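Learning to Let Go of the Handle

A small robotics group has been teaching two-armed robots to do household chores by paying attention to what the fingers are holding. The method is simple enough to run on desktop hardware, and the results have surprised the people who came up with it.

Litter box, scoop and bin, and the grip-wrapped cylinder seen from the robot's side of the table.
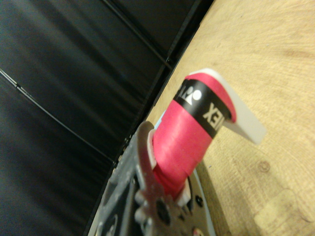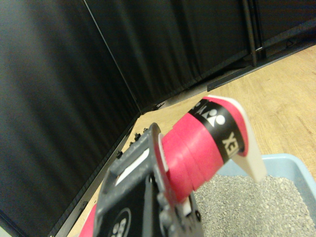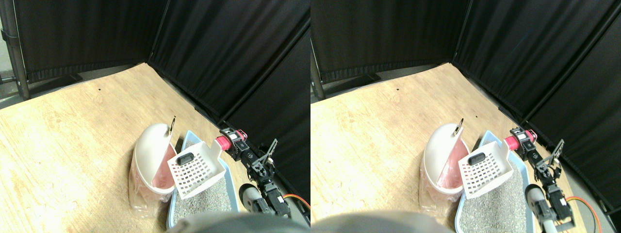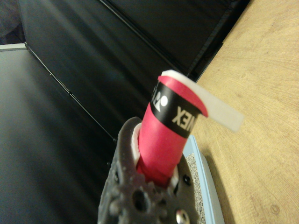
PIDUSEN, Sat 17 April

The chore is one that most cat owners do without thinking. Pick up the scoop, push it through the litter, lift, shake, carry what is left to the bin and tip it in. A person can do it while talking on the phone. A robot has a harder time, and Achilleas Gavalas has spent much of the past year finding out why.

Gavalas works at Zurko, a research group that studies how robots handle tools. His desk is across the hall from the test bay, where black curtains hang around a light wooden work surface. The curtains keep the background the same from one day to the next. Everything a camera might learn to rely on by mistake, such as a coat on a hook or a window with changing weather, stays on the other side of the cloth.

"If you leave the door in view, the robot learns the door," he says. "We had a policy that worked only when the door was shut. It took us days to find that."

A policy, in this line of work, is the program that turns camera images into arm movements. Nobody at Zurko writes one by hand. A person guides the arms through the chore many times, the computer records the images and the joint positions, and a network is trained to produce the same kind of motion when it sees the same kind of picture. The approach is called imitation learning, and it is used in labs all over the world. It works well for picking up a block. It works less well for using a tool.

The trouble begins with the grip. When a robot picks up a block, the block goes wherever the fingers go. A tool has a working end that may be a long way from the hand, and a small change in how the handle sits in the fingers makes a large change at the far end. Tilt a scoop handle slightly and the blade can miss the litter or dig into the side of the tray.

People correct for this all the time by feel. The arms in the Zurko bay have no sense of touch. What they have is cameras, including small ones mounted near the grippers, and a pair of cameras looking at the table from farther back.

The standard way to use several cameras is to feed all of them to the network and let it decide what matters. Gavalas and his colleague Ourania Lazaridis tried that first. Their trained policies could carry out the chore when the handle happened to sit in the gripper the way it had in most of the recordings. When it sat differently, the arm went through the same motions anyway.

"It was copying the arm," Lazaridis says. "We wanted it to copy the scoop."

Her idea was to split the problem in two. One part of the network looks only at the wrist camera and answers a narrow question: how is the object lying in the hand right now? The other part looks at the table and works out where the end of the tool needs to go. A short calculation joins the two answers and gives the arm its next move. The group calls the method Arai.

The first part turned out to be the hard one. Wrist cameras sit close to what they are looking at, so the held object fills a lot of the image and much of it is hidden by the fingers. A plain handle gives very little to go on. If it is smooth and all one color, the network can see which way it points but can't tell whether it has rolled.

That led the group to sports tape. A cylinder in pinkish red shows up strongly against dark fingers and a pale tabletop, and it can be picked out in bright light or in shadow. A black band near the end, printed in white, breaks up the color and gives the network a mark to follow. Because the lettering runs around the curve, different parts of it come into sight as the cylinder turns. In one wrist view the letters "EX" can be read. In another it is "NEX."

Gavalas says they considered printing a checkered pattern made for the purpose, the kind often used to help cameras measure position. They decided against it because they wanted to know whether ordinary markings would do. A method that needs a special sticker on every object in the house would be of limited use to anyone.

The white strip at the end of the cylinder was a bigger worry. It sticks out past the rim, its outline is soft in the wrist images, and it doesn't always present the same shape to the camera. Lazaridis wanted to trim it off. Gavalas wanted to keep it, on the grounds that real objects have loose ends, labels and flaps. They kept it, and trained one version of the network with that part of the image blanked out to see how much difference it made. The version that had seen the strip did slightly better.

Training used 146 recorded demonstrations. In a third of them, the person guiding the arms was asked to take hold badly on purpose: too high, too low, or at an angle. This was Lazaridis's decision, and it was not popular with the people doing the guiding, who found it awkward work.

"You spend weeks getting good at something and then you're told to be bad at it," says Gavalas, who recorded a large share of them himself.

The bad grips mattered more than any other part of the data. With them removed, the Arai policy performed little better than the standard one. With them included, it could begin from a poor grip and still bring the tool to the right place. The group now believes that much of the benefit of the method depends on this variety, and that a standard network given the same recordings closes part of the gap. Their write-up says so plainly.

For the main test, the group ran 289 trials, divided between the standard policy and the new one. Each trial started with a different grip, set by hand. A trial counted as a success if the tool reached its target without touching the rim of the tray and without slipping out of the fingers. The new policy succeeded more often across the board, and its lead was widest in trials where the starting grip was farthest from normal. With a good starting grip, the two were nearly even.

The failures were of a few kinds. In some, the printed band had rolled completely away from the camera and the network guessed wrong. In others, the estimate was correct but the arm could not reach the required angle, and it stalled. The group added a rule for stalled arms: put the object down and take hold again. That fixed 12 of the stalled cases when they were run a second time and did nothing for the rest.

Litter itself brought a separate set of problems. The gray granules shift when they are pushed, and they don't return to where they were. Two trials never start from quite the same surface. The group looked at smoothing the tray by machine before every run and gave up the idea after an afternoon. They now rake it by hand and accept the variation.

The scoop is a white one with square holes in its blade. Its handle end points up and back when it rests in the litter box, a position the arm can approach without passing over the open bin. The bin stands next to the box, lined with a pink bag that shows through the translucent lower body. That bag caused some confusion early on. Its color is near enough to that of the cylinder that the table-view network sometimes reported the held object as being inside the bin. Switching liners would have been the easy answer. The group left the liner alone and recorded more demonstrations, and the mistake became rare.

Outside interest has come mainly from companies that make equipment for kitchens and laundries, where handles of many kinds need to be gripped. Zinex, which supplies parts for the group's arms, has asked to try the method on a brush-cleaning job. Lazaridis is cautious about what it will show. A brush bends, she points out, and the calculation that joins the two halves of Arai assumes the tool is stiff.

"If the tool changes shape, our math is wrong," she says. "We might get away with it for a firm brush. For a mop, no."

She would also like to know how few demonstrations are enough. Recording is the slow part of the work, and the person guiding the arms gets tired, which shows in the data. Recordings made late in the day have more pauses in them and more small corrections. For a while the group discarded them. They have since put them back, after finding that the corrections help the robot learn what to do when it drifts off course.

The computing needs are modest. The finger-view network is small enough to train overnight on 2 graphics cards, and once trained it runs fast enough to update the grip estimate while the arm is moving. That speed allows the policy to notice a slip partway through a motion, though noticing is as far as it goes for now. The arm slows down and continues. Having it stop and adjust its hold in mid-air is on the list for the next version.

The group plans to release its recordings in June, bad grips included, along with the code for the grip estimate. Before then the pair have one more set of trials to finish, using handles with no printing on them at all. Gavalas expects the numbers to drop. Lazaridis thinks that scuffs and dirt may give the camera enough to work with, and she has been collecting old tool handles to find out.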